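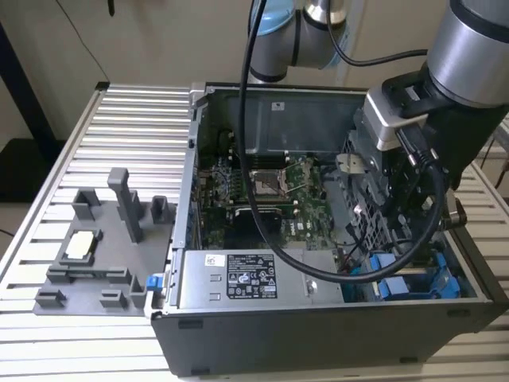

Disassembly cell, open desktop tower beside the fixture tray.

12 shares | 4 comments

Working group on safe practice for robotic disassembly -- minutes, July

Chair: Lesia Yatsenko. Apologies from Burix.

1. Previous minutes
Accepted, with one correction. The Samura trial covered 137 units, and the draft had called it "a full production run". Samura asked for "extended run" instead. The chair said it was a trial and would be minuted as one.

2. Draft rule on power isolation
Preltine proposed that a signed checklist be enough proof that a tower is disconnected before the arm moves. The chair asked who reads the checklists. Preltine said the shift lead does. Rudd's own logs show 2733 sign-offs without a single box left blank, which several members found hard to believe. The meeting would not accept a signature alone. Wording to be redrafted around a measured check, with the power supply left closed at all times.

3. Cables on the arm
Long discussion. A cable loop that hangs over an open chassis can catch on a cage or a latch. Rudd considers this theoretical. Asked whether anyone had tested it, Rudd said no. The clause stays in: cable slack to be checked through the whole programmed path, at reduced speed, whenever the case model changes.

4. Fixtures
Samura wants printed trays recognised as equal to machined ones. No wear data was tabled. The supplier's claim of 725 cycles came with no description of the load or the part. Deferred until there is something to read.

5. The word "collaborative"
Preltine would like it in the title of the guideline. The chair's view was that the word has been used to skip a risk assessment more than once, and that a gripper with a sharp bracket in it is no gentler for the label. Struck out, Preltine dissenting.

6. Actions
Preltine -- redraft item 2.
Rudd -- run the cable test and send the results, including any failures.
Samura -- wear data, or withdraw the request.
Chair -- circulate the revised clauses to all members, Burix included.

Meeting closed 4 p.m.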